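Clearing out the lockers at Humell

2022-02-26

We have until March to get the window side of the room sorted out, so I finally started on the lockers. The cabinet is gray metal, with vents in the doors and a key for each lock. I bought it secondhand from Clakent for 287 dollars, delivery included, and it has held more junk than anything else I own.

My rule is one compartment at a time. If I open them all I end up with everything on the floor and no idea what came out of where. Cables go on the shelf, coiled. Flat boxes go under the cables. Bags get their own compartment, because a bag on a shelf with cables always ends up tangled in them.
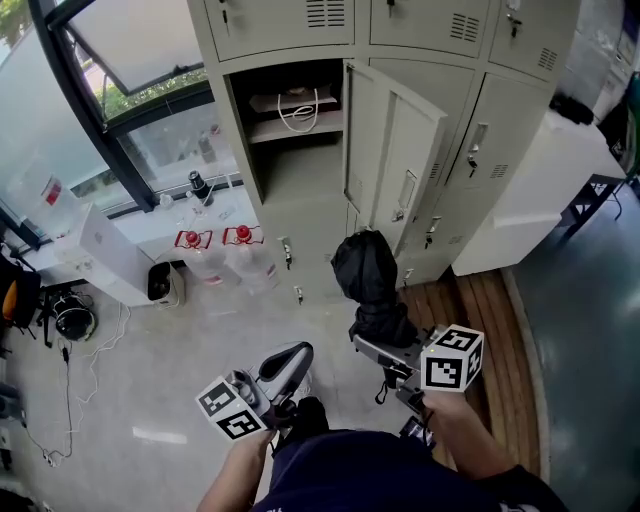
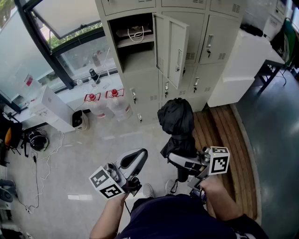
The keys are the part I still haven't solved. I've been leaving them hanging in the locks, and that works until one goes missing. Sorensen quoted me 9 dollars per replacement key, plus shipping. I would like to put numbered tags on them instead and keep the spares in an envelope in my desk drawer.

Water is next. We go through the big bottles fast once it warms up, and I want one fixed spot for them near the window where people won't trip. The sill should be for thermoses and small bottles only.

After that comes the trash bin, which needs to move closer to the door, and then a proper box for recycling. Billance has a slim one I like, but I measured and it is 953 mm tall, too high to go under the sill. I'll look for something shorter this week.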